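The Blue Rack

The flat in Vavby came with a kitchen she had not seen before she signed for it. The agent at Sundholm had sent a floor plan and a rent figure, and she had agreed to both by telephone in December, standing in the corridor at work.

She had brought 116 kilos of belongings with her. The removal firm, Hong, charged by weight and had written the number on the receipt, and she kept the receipt in her coat pocket for most of the first week. It seemed a low number for a household. Her sister's piano had weighed 225.

On the second evening she unpacked the kitchen box. The dish rack was on top. It had been her mother's, and it had stood beside the sink in the house in Motberg for as long as she could remember, with the big white bowl propped against the back of it whenever the bowl was clean. Her mother made bread dough in that bowl, and soaked peas in it, and once, in a hard winter, washed a hen in it -- a thing the family did not mention to visitors.

When the house was sold there had been a list. The list had two columns, one for her and one for her sister, and the bowl was in neither. It was worth nothing. The house had gone for less than they hoped, and after the roof and the solicitor they had almost 2,000 each. Her sister took the piano. She took the rack and went back for the bowl.

Now she put the rack down and tried the bowl in it one way and then the other. It would not stand as it used to. Perhaps the wires had spread. She took it out again and had another go.
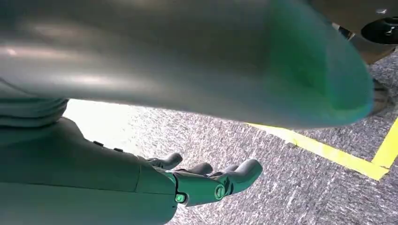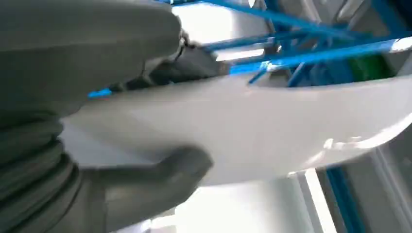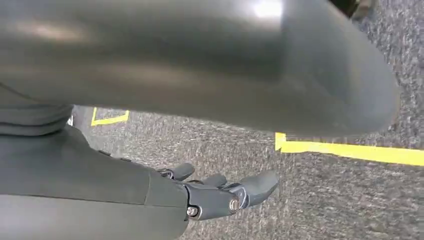
At nine o'clock she telephoned her sister and asked how their mother had got the bowl to stay.

"She didn't," her sister said. "It fell down all the time. Don't you remember the noise?"

She said she didn't.

"It used to wake me up. I'd think someone had come in."

They talked for a while about the piano, which needed tuning, and about the bus from Motberg, the 732, which had been taken off in the evenings. Her sister had to walk up from the main road now. There was no light on that stretch. She was thinking of getting a torch for her bag.

"You should," she said.

"I will, when I'm next in town."

After the call she flattened the kitchen box and put it by the front door with the others. She made a cup of tea and drank it standing up, looking at the window, where there was only the lamp in the car park. Then she went to bed and left the bowl leaning where it was.

It came down a little after two. She lay and listened until it had stopped rocking, and then she turned over.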